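¿Qué mano es mejor para un robot?

Página para lectores de 8 a 11 años. Taller de robots de Dredorham

Mira tu mano. Tiene cinco dedos, una palma y una piel que siente si una cosa es dura o blanda. Con ella puedes coger una uva y también una mochila. Los robots no tienen tanta suerte. Su mano se llama pinza, y muchas veces tiene solamente dos dedos.

En nuestro taller comparamos dos tipos de pinza. La primera la llamamos Breltum. Tiene los dedos rectos y duros, y se abren y se cierran siempre paralelos, como dos puertas de ascensor. La segunda la llamamos Vadero y tiene los dedos de goma, que se doblan un poco cuando tocan el objeto.

Para que la comparación es justa, las dos pinzas hacen el mismo trabajo. Tienen que recoger objetos pequeños y dejarlos dentro de una papelera. Cada pinza hace 300 intentos. Si una trabaja con objetos fáciles y la otra con objetos difíciles, no aprendemos nada.

Los dedos duros trabajan bien con las cosas que tienen lados planos, por ejemplo un cubo o una caja. Con las cosas redondas hay que apuntar mejor. Una botella de plástico es un buen examen: pesa poco, puede rodar y, si el robot aprieta demasiado, se aplasta.

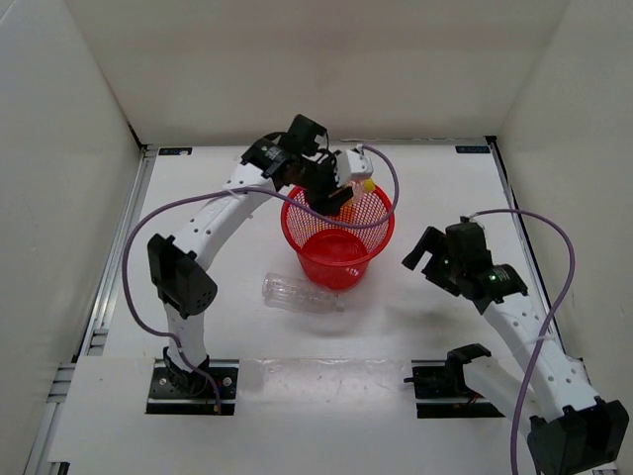
¿Para qué sirve una cámara al lado de la pinza?
Sirve para ver de cerca el objeto en el momento de cogerlo. Una cámara que está lejos ve toda la mesa, pero los dedos del robot le pueden tapar la cosa más importante.

También el cable de la cámara necesita atención. Debe ser bastante largo para que el brazo gire sin tirar de él. Si es demasiado largo, se puede enganchar. Nosotros probamos primero el movimiento muy despacio y miramos por dónde pasa el cable.

Con la botella, los dedos de goma fallaron 12 veces y los dedos duros fallaron 18. Con los cubos ganaron los duros. Entonces, la respuesta a la pregunta del título depende de lo que el robot tiene que coger.

Prueba en casa: pon sobre la mesa una goma de borrar, un calcetín y una botella vacía. Cógelos usando solo el pulgar y el índice, y déjalos en una caja. Después repite con dos cucharas de madera. Apunta en un papel qué objeto se cae más veces.

Palabras nuevas
Pinza: la mano del robot.
Articulación: el lugar donde el brazo se dobla, como tu codo.
Motor: la pieza que mueve cada articulación.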